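Ticket 700, Brundham workshop
Opened 1 October 2020
Unit: Trident plasma cutter
Status: open, returned to Darnance

Arc drops out after 10 seconds on 2 mm sheet. Darnance say it's damp air. We drained the filter twice and the fault stayed, so I doubt it.

Swapped the torch for the Matić one. Same fault. Support then suggested worn tips, though the tips were new in September. 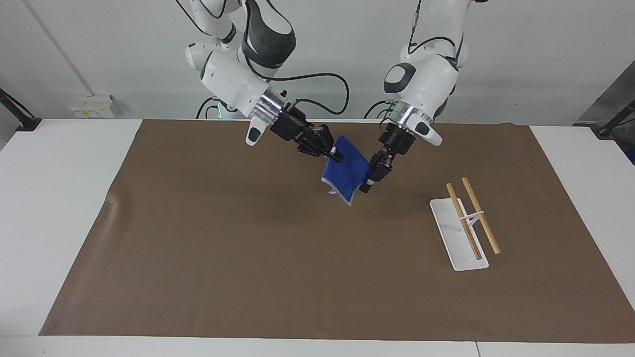 Earth clamp checked next, as asked. Jaws cleaned to bright metal, lead measured, no change. They also want the torch lead held clear of the bench during the test. Two arms could do that between them, one on each side, as with the blue cloth, but I don't see how it cures a dropout.

Supply reads 200 V under load, which looks low to me. Asked Darnance for the minimum figure. No reply yet.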